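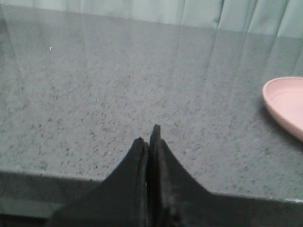
Home & Kitchen | Local | Orneck

News Homes Food Classifieds Contact

Gray speckle is Orneck's countertop of choice, again

Homeowners in Orneck have spoken, and what they have said is "gray, with the little dots." Van Dusen, the countertop yard out past the feed store, reports that it cut and fitted 554 kitchen counters over the past year, and that 579 are already on the books for the coming one. Most of them, the yard says, are some version of the same thing: a medium gray ground with dark flecks, light flecks and a good polish.

Customers are free to choose from 74 samples in the showroom. They look at the greens. They say kind things about the one with the rusty veins. They carry a cream slab the size of a paperback out to the parking lot to see it in daylight, hold it against the car, and come back in to order the gray.

The appeal is easy enough to understand for anyone who has lived with a white counter. Coffee grounds, pepper, toast crumbs and the fine black grit that comes off a cast iron pan all vanish into a speckled top. This makes the kitchen look clean from the doorway. Whether it is clean is between the owner and the sponge. One Orneck household told the yard it had mislaid an earring on its new counter for most of April, during which time the counter was wiped every evening.

A polished finish does have its price, and the price is curtains. A glossy top picks up whatever hangs near it, so that a long drape ends up as pale stripes across the stone. Some buyers come in asking if the stripes are a flaw in the slab. The yard's standing advice is to pull the curtain aside and look again before calling. It has also begun suggesting that people bring a piece of their curtain fabric along when they choose, advice that has been taken so far by one couple, who went home and bought blinds.

For those who can't stand the reflections, there is a matte finish. It costs a little more, shows fingerprints, and is admired by everybody who comes to dinner. Few order it twice.

Names remain the liveliest part of the business. The two best sellers at Van Dusen are called Finine and Trinine, both gray, both speckled. Finine has the smaller specks. Trinine has specks that are slightly less small. Couples have been known to spend a whole morning deciding between them, and the yard keeps a bench by the door for whichever half has stopped caring. When a Trinine top was delivered this spring to a kitchen that had ordered Finine, the mix-up was spotted by the installer, on his way out, reading the label.

A basic kitchen run in either one is $2,987 installed, with the sink cutout included and the backsplash extra. The wait is five weeks at present, longer if the old counter turns out to be holding up the cabinets.

The showroom opens at 8:30 a.m. Samples may be borrowed overnight against a small deposit, and the yard would like the one with the rusty veins back.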